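**Tronard puts two gripper setups through a key-hanging trial**

September. Hanging up a set of keys sounds like nothing, until you ask a robot arm to do it! Tronard's test group has finished the first stretch of a side-by-side trial of gripper settings on its two-arm bench, and the team is delighted with how much a few household keys can show.

The task is plain. An arm takes a key ring, lines it up with a small adhesive hook on a wall panel and lets go. Each setup gets 300 attempts, with a limit of 90 seconds apiece. 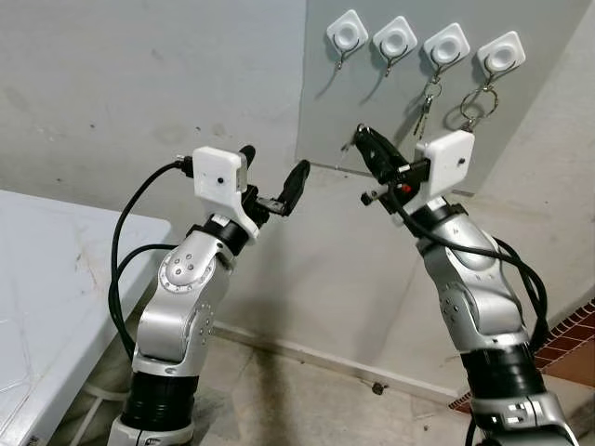

*Both arms at the key panel, left arm's black two-finger gripper open.*

"Rings swing, and that's the fun of it," said Telma Henríquez, who leads the trial. "You can have a lovely approach path and still miss because the ring turned a little on the way up."

One setup runs the Posel controller with a soft closing force; the other uses Tronard's own settings, which grip harder and move slower. Big split rings have been the easier job for both so far, while thin loops remain stubborn (and hard for the cameras to find against a gray panel). 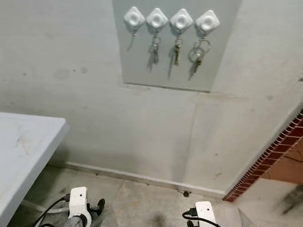
Pin-yu Wei

Next up is a run with the hooks spaced closer together, followed by 12 new key sets. Full results, including every failed attempt, will be shared with partner lab Plirnent when the runs are complete.

Press contact: Abelardo Ledesma, Tronard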